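Clodagh Scanlon had promised herself she would be home by six, and at twenty to eight she was still sitting beside the long table with her shoes off, arguing with a planner.

The planner was called Moltska, after a village where Benkirane had once eaten a very good soup, and it had one job in the evenings, which was to put the keychains away in the green box. It was good at cups. It was lovely with cups! But a keychain is a ring at one end and a muddle at the other, and Moltska, having been brought up on solid things, liked to draw a neat block round the whole lot and then aim for the middle of it, where as often as not there was only a bit of chain and a great deal of table.

"It wants the middle," she told Benkirane over the phone. "It always wants the middle."

"Well, so would I," said Benkirane, who was on the slow train back from Prarkusberg and had been eating something crunchy since the tunnel. "Have you tried asking it for the ring?"

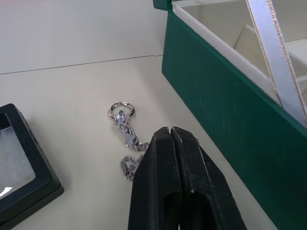 She had tried asking it for the ring in November, as it happened, and had given up after 268 runs, because the ring was shiny and the depth numbers came back full of holes. But that was before Amo had rewritten the part that guessed at shiny things, and Amo, bless him, had left it switched off by default with a note in the code saying "ask me first". Amo was on holiday. Clodagh looked at the note for a while, and ate a biscuit, and switched it on.

The log began to fill. Nearly 900 candidate grasps, then the collision checker went through them like a strict aunt at a wedding, and when it had finished there were 4 left, all of them on the ring.

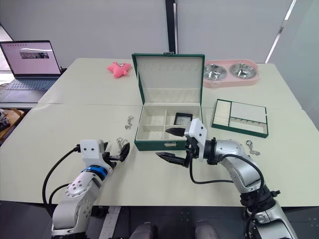 "You've gone quiet," said Benkirane.

"I'm reading," said Clodagh. She was looking at the scores, which were better than anything she had seen all winter, and she found she didn't want to say so out loud in case Moltska heard and got above itself. She lowered the speed limit by half, saved the settings under a new name, and typed the date into the notebook, Thu 22 February, with Amo's name beside it so that he would get the credit or the blame.

"Shall I stay on the line?" he asked. "There's another tunnel coming, mind."

"Stay till the tunnel," she said, and she tucked her feet up on the rung of the chair and pressed return.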